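Week 6 handout: Shipping costs for very small sellers
5 min read

I'm putting my notes up the way I gave them, tangents and all, with a few things added where people looked lost.

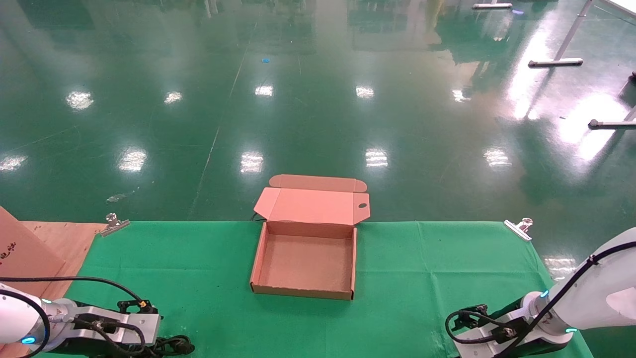 Gizella Simon asked before we'd even started why a parcel that weighs next to nothing can cost more to send than a bag of flour, and would I please explain that before anything else. Fair enough! So that's where we begin.

Carriers sell two things at once: lifting and space. A van full of pillows is full long before it's heavy, and the driver gets paid the same. So most of them work out two weights for your parcel. One is what the scale says. The other is worked out from the size (length times width times height, divided by a number the carrier picks), and we call it dimensional weight. You pay for whichever is bigger.

The number they divide by is called the divisor, and a bigger divisor is good news for you. Please check it in your own contract – I've seen people budget a whole season on the wrong one.

Let's do the lamp shade seller again. I called her shop Plirnar in class, so I'll stick with that. She sends out 2,000 parcels a year. Her carrier bumps each one up a price step on size alone, and the step costs her 38 cents. That's $760 a year for air. She trims the carton so it drops back under the line, and the $760 stays with her, minus whatever the new carton costs. Do that last subtraction! Half of you skipped it on the worksheet, and a custom size can easily eat the savings if you order small batches.

Then there's rounding. Carriers usually round each side before they multiply, and some of them round up every time. A side that measures a hair over a whole inch gets billed as the next inch. Measure the outside of the packed parcel, at the fattest point, with the lid closed and taped. The size printed in a supplier's catalog is often the inside size, and Keith Baxter found out what that does to an invoice (he's fine, he's switched suppliers).

Returns. I ran out of time on these so read this part twice. If you pay return postage, your real shipping cost per order is the outbound price plus the return price times your return rate. People leave it out because it arrives on a different bill, weeks later. Put it in the same column. I mean it.

For next time:
Problems 2 through 5 on the worksheet, with the Derton rate table.
Page 162 in the reader, the bit on zones.
Bring one real postage receipt if you have one. Cover up the address.

The quiz has moved to March, same room.

14 shares | 3 comments

Ferenc Fekete
In problem 4, do we round before or after dividing? I get two different price steps.

Lilla Illés
Before, for the sides. Then the answer gets rounded up again at the end, I asked.

Tibor Tóth
The Derton table stops at zone 7 in my copy. Is there a second page?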